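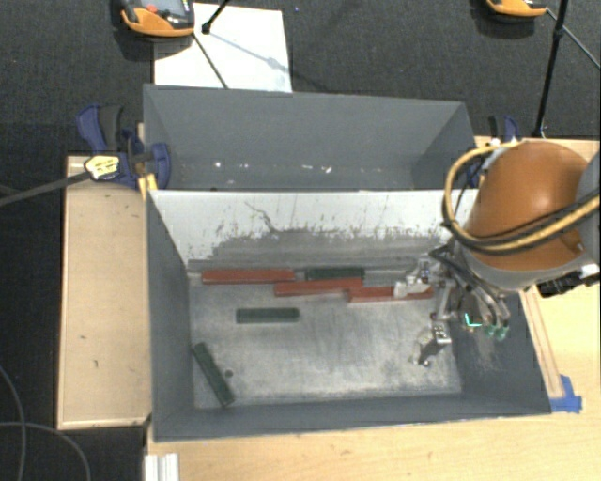
**¿Cambiar el nombre de una tienda que ya funciona?**

**mersha_tienda** · 9:40
Buenos días a todos. Perdonen mi español, no es mi primera lengua. Tengo una tienda de artículos de cocina, Mersha, y quiero abrir la segunda en Tornetbridge. Una agencia, Gorlow, me propone cambiar el nombre a "Wudia" en las dos. ¿Es prudente?

**lapizrojo**
Yo no lo tocaría. ¿Cuántos clientes tienes en la lista de correo?

**mersha_tienda**
Tengo 500. La mayoría compra también en persona.

**lapizrojo**
Pues ya tienes marca. Rótulo, bolsas, web, todo otra vez... y encima explicarlo en caja durante meses.

**nuria_escaparates**
No estoy de acuerdo. Con dos locales es el momento más barato para cambiar. Con cinco ya duele. Eso sí, Wudia me suena a champú.

**mersha_tienda**
A mi marido también le suena así. La agencia me dio tres propuestas y esta era la menos rara.

**lapizrojo**
¿Y preguntaron a algún cliente?

**mersha_tienda**
No, solamente a mí. Les voy a pedir esto antes de firmar, y también el precio de los rótulos por separado.

**nuria_escaparates**
Y mira el registro de marcas antes de pagar nada.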